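Visit to the Torkora studio set

In November I spent a day at the Flostine studios, where the second series of Torkora is being shot. The visit was open to members of the viewers' club, and 10 places were drawn from the people who had applied. We met at the gatehouse at 8:30 in the morning and handed in our phones before going any further.

The first stop was Stage 2, which holds the police station. It is smaller than it looks on television. The corridor that the detectives are always walking down is 70 feet long, and it gets used twice in most episodes with different doors and notices. The ceiling panels lift out so lights can be hung above them. The windows look onto a painted backdrop of the harbor, and at night a second one is rolled in front of it.

After that we went through to costume. Every outfit for the series is on numbered rails, 146 of them for the lead alone if you include the duplicates needed for stunts and rain. The gray coat from the first series has been replaced with a lighter one. We were asked not to say more about the clothes for the last two episodes, so I won't.

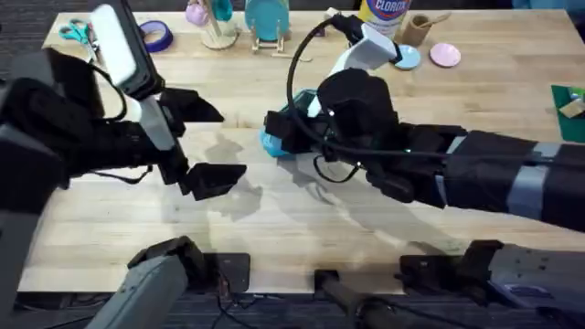
Lunch was in the canteen with the crew, and it was good. Soup, bread and a baked pasta dish, with coffee from an urn. A few of the extras were eating at the next table in full uniform.

In the afternoon we were allowed to watch a scene being filmed in the Jabłońska apartment. It was a short conversation at a kitchen door and it took nearly 2 hours. Most of that time went on moving the lights. We stood behind a rope and could follow the dialogue on headsets, although mine cut out a couple of times.

The last part was a talk in the screening room about how Drorer handles the sound mix. We heard one street scene three times, with dialogue only, then with effects, then with music added. There was no footage from the new series. No air date was given either, only that it will be next year.

The bus back to the station left at 5:15. Club members can apply for the spring visit through the usual form.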